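Search this book Enter keywords Go

March – by Rogelio Dimaculangan

Chapter 4: What Will the Arm Cost You?

I've watched plenty of people buy a robot arm the way I bought my first car, by falling for it in the showroom and doing the sums on the drive home.
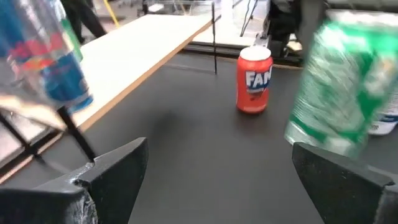

4.1 Start with the thing you want picked up

Before you open a single catalogue, write down what the gripper has to hold. A Fanta can standing upright on a black table is a lovely place to begin – it's a plain shape, and any supplier will happily talk to you about it. Then write down everything else you'd like handled over the next couple of years, because fingers that suit a can may be hopeless with a bag of rice!

My old colleague Gregor Rankin and I learnt this at Bredow, a small packing firm in Lellport. We had money for the arm and hadn't put down a penny for spare fingers, tables or stands. Fingers get scuffed. Tables need to be the right height (ours weren't, and we spent a whole Sunday with a saw). The extras came to nearly 40 per cent of what we'd paid for the arm, and I had to go back upstairs and ask for it.

So in this chapter we'll build a budget in the order you'll need it – gripper first, then the tables and stands, then the arm, then the people who'll look after it all. I'll use the quote we had from Manalo, which ran to 49 lines, and I'll show you which of them I'd argue over now. Line 12 was a set of mounting bolts at £723, and I'm still cross about it.

You'll want a pencil and the blank budget sheet from the end of Chapter 3. If you've already been sent a quote of your own, keep it beside you and mark anything you can't explain in everyday words. We'll come back to those marks in 4.3.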